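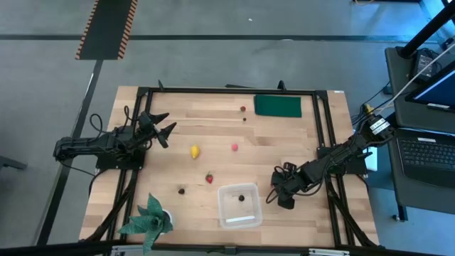

Toy fruit on the table, clear tub at the ready. Sorting them is supposed to be the easy part.

1/ I've read one too many posts saying the answer to a messy play kitchen is a clear plastic container. Put the fruit in a clear container, the kid sees the fruit, the kid puts the fruit back. I don't buy it, and I own more of these tubs than I'd like to admit.

2/ Start with the size. The small ones sell because they look great in the store with three things in them. Then you try to fit a lemon, a mango or whatever the long yellow one is meant to be, plus two strawberries, and you're stacking. Stacked fruit rolls out as soon as someone digs for the bottom piece.

3/ The Senley guide says to sort by color. Red with red, yellow with yellow. Has anyone who wrote that met a toy strawberry? It's red AND green. My niece spent a whole afternoon in February arguing this with me and I think she won.

4/ Also, who is sorting plastic fruit by color for longer than a week? I'd like to meet this household. The Stirnville group swears by it. The Stirnville group also irons pillowcases.

5/ The Drovus people want a label on every tub. The tub is CLEAR. I can see there's a strawberry in it. A three-year-old can't read "berries" anyway. 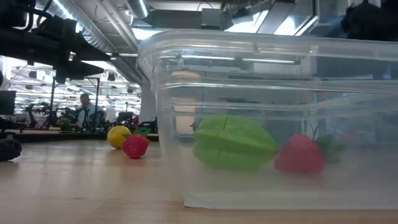 6/ BIGGER TUB, FEWER RULES

What I'd do instead. One big tub for all the fruit. Star fruit in with the strawberry, lemon goes in after. Somebody will tell me it's "just a bin" and yes, it's a bin. Bins work.

7/ Look for ridges around the sides. A flat-sided tub bows out when you carry it full, at least the cheap ones I've had did. Rounded corners too, if you've ever dropped one on your foot.

8/ The frosty kind of clear is fine. People pay extra for glass-clear and it looks scratched by summer. You can tell lime green from red through a slightly cloudy wall and that's all anyone needs.

9/ Skip the lid. Harb sells theirs with a snap lid and calls it a feature. Kids can't open it, so you open it, 80 times a day.

10/ And before you buy any tub at all, get rid of some fruit. There was a "pantry set" going around with 100 pieces. Nobody plays with 100 pieces. Ours play with the strawberries and fight over the star fruit.

11/ Will one big tub keep the floor clear? Doubt it. But picking up into one thing takes me 2 minutes, and the color system took me most of an evening plus a trip to the store for more tubs. If your color system has lasted since last year, post it. I want to see the strawberries.

Contact | © 2018 | Back to top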